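Thread on fastener torque, mostly for people who write maintenance documents and for the people who have to follow them. Long. Mute me if you only came for the cycling posts.

1/ A torque value on a drawing is a stand-in. What the joint needs is clamp load, meaning the force squeezing the two parts together. Torque is what we can measure cheaply with a wrench, so torque is what gets written down.

2/ Most of the torque you apply never becomes clamp load. The larger part goes into friction under the head, a good share goes into friction in the threads, and a small remainder stretches the bolt.

3/ So a modest change in friction gives you a large change in clamp load at the same wrench reading. The wrench clicks in both cases. The click tells you about the wrench.

4/ The usual shorthand is T = K × D × F. Torque equals nut factor times nominal diameter times clamp load. K is where all the trouble lives. It is an experimental number, and it belongs to one combination of plating, lubricant, washer and surface finish.

5/ People copy K from a table, and the table says "dry" or "lubricated." Dry according to whom? Bolts as delivered often carry a film of oil from manufacturing. Wash them in solvent and you have a different bolt.

6/ Case that started this thread. The Stillano line at our Jirkden shop had covers working loose after service visits but never after first assembly. Same torque spec, same drivers, same calibration interval.

7/ First assembly used new zinc-plated screws out of the bag. Service reused the old ones. Each tightening roughens the plating, K goes up, and clamp load goes down for the same torque. The procedure said nothing about reuse.

8/ We pulled 200 screws from returned covers and checked them on the bench fixture. The worn ones reached the torque target well short of the clamp load we wanted. Nobody on the service side had done anything wrong by the document.

9/ The fix was one line: "Discard removed screws. Install new." It took from November until spring to get that line approved, mainly over the parts budget.

10/ Second thing the procedure left out was tightening order. On a rectangular cover with a gasket, going around the perimeter in sequence leaves the first screws slack by the time you finish. Cross pattern, 2 passes, snug first and final torque second.

11/ If you write a cross pattern into a document, number the holes in a drawing. "Tighten in a cross pattern" is read differently by every person who picks it up, especially when the hole count is odd.

12/ Some hardware.

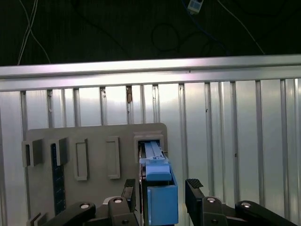
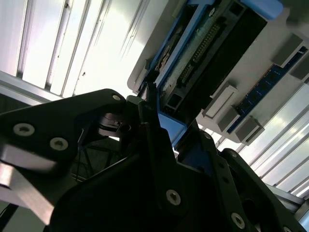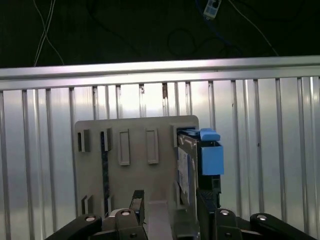
13/ Back to documents. Units. Our supplier in Nistetti quotes newton-meters, our older sheets use inch-pounds, and one legacy sheet uses foot-pounds for a fastener so small that the value is a decimal fraction. Pick one unit per document and put it in the table header and again in the cell.

14/ The duplication looks clumsy. Keep it anyway. Tables get cropped, printed, and photographed on phones, and the header is the first thing to go.

15/ Tolerances. A bare number is an instruction to hit exactly that number, which no tool does. Write a range, or a target with a plus-minus. If you don't know the range, you don't know the joint yet, and the sheet shouldn't be released.

16/ Thread locker. Liquid thread locker acts as a lubricant while it is wet, so K shifts. If the torque value was developed on plain screws and someone adds a drop later "for safety," the joint may be overtightened. Small screws in soft material will strip.

17/ This also runs backward. If the spec assumes thread locker and the bottle is empty that day, you get an underloaded joint with no locking feature. List the thread locker in the parts table with its own line number so its absence gets noticed.

18/ Split lock washers. I know. I'm not starting that again. Look up the transverse vibration tests and decide for yourself.

19/ Hex sockets in small sizes. The recess usually fails before the thread does. A rounded key will do it, and so will a ball-end key used at an angle for final torque. Ball ends are for running the screw down. Finish with a straight key or bit, fully seated.

20/ Put key size in the procedure beside each screw. Metric and inch keys come close enough in a few sizes to fit loosely, and the loose fit is how the socket gets rounded.

21/ Calibration. The certificate covers the tool at a handful of points within its range. Click wrenches are poor near the bottom of the scale. If your target sits down there, buy a smaller wrench.

22/ Wind click wrenches back to the lowest setting after use, but don't go below it. Storing them under load affects the spring over time. We found three at Jirkden parked at full scale in the drawer.

23/ Record keeping. We use a system called Minja, built in-house, and its torque field accepted free text for years. I exported one product family: 638 records. Of those, 494 had a number in the field. The others had "OK," "done," "tight," or a check mark.

24/ "OK" isn't a measurement. But the form asked "Torque?" and "OK" is a fair reply to that question. We changed the label to "Final torque (N·m)" and made the field numeric, and the problem mostly went away.

25/ Mostly — a few people now type the target value every time, to the second decimal. I can't fix that with a form. A driver that logs its own reading would fix it, and the request is in.

26/ If the joint really matters, stop relying on torque alone. Torque plus angle is better: tighten to a low snug value, then rotate through a set angle. Past snug, angle tracks bolt stretch and is less sensitive to friction.

27/ Better still is measuring stretch directly, with ultrasonics or a micrometer if you can reach both ends. Slow and expensive. Reserve it for joints where a failure hurts someone.

28/ For everything else, the cheap list: new screws, stated lubrication condition, numbered sequence, a range instead of a point, key size, units in every cell. Most of our returns traced back to one of those missing.

29/ Replies are open. If you have K data for stainless into aluminum with a nickel anti-seize, I would like to see it, including how many cycles each sample had been through.

30/ Correction to 16: for most anaerobic products the data sheet gives a K value. Use theirs as a starting point, then check it on your own joint.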